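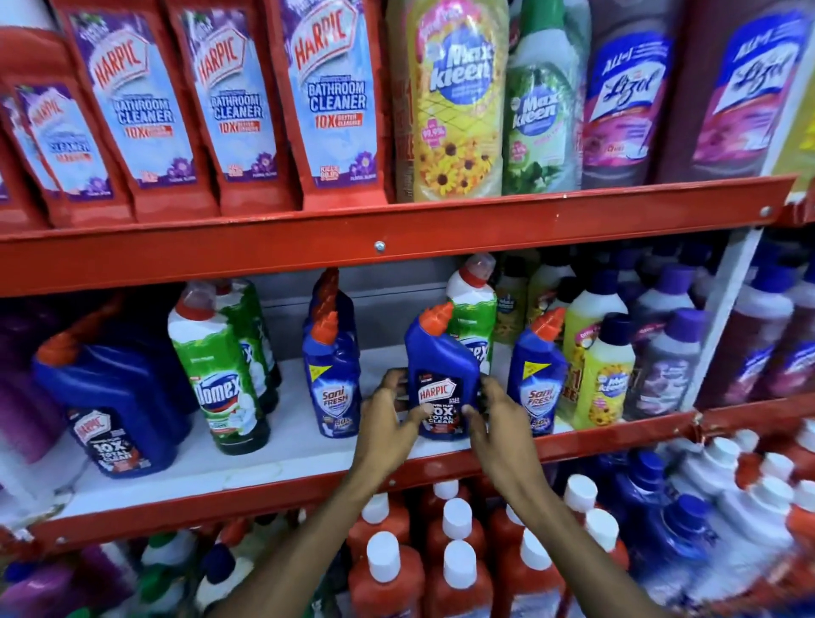
Last updated: June
3 min read

I have fallen completely for grocery shopping in towns I don't know, and I blame Skendstead. We had an hour to kill before the ferry, I needed toothpaste, and I came out with a bag so heavy the handle gave up at the crosswalk!

The shop is called Nametti and it's on the corner past the post office. I went in for one thing and then I saw the crackers. Caraway ones, 200 grams, in a paper sleeve with a twist at each end like a giant candy. I ate the whole sleeve on the ferry (sorry, Graziella, I did say I'd save you some). Then there was the jam. Rhubarb and orange, a 400 gram jar, sharp enough to make your ears move. I've been putting it on toast, on yogurt, and last night on a pork chop, which I fully recommend.

Museums are great and I'll keep going to them, but a supermarket shows you what people have for breakfast. You find out how many kinds of pickle a town needs. You learn the word for "reduced" very fast.

Next stop is Olaniyan, where Junaid swears the bakery counter sells a cheese bun for 97 cents, still warm if you get there before eight in the morning. I've already packed a second bag, a proper canvas one this time.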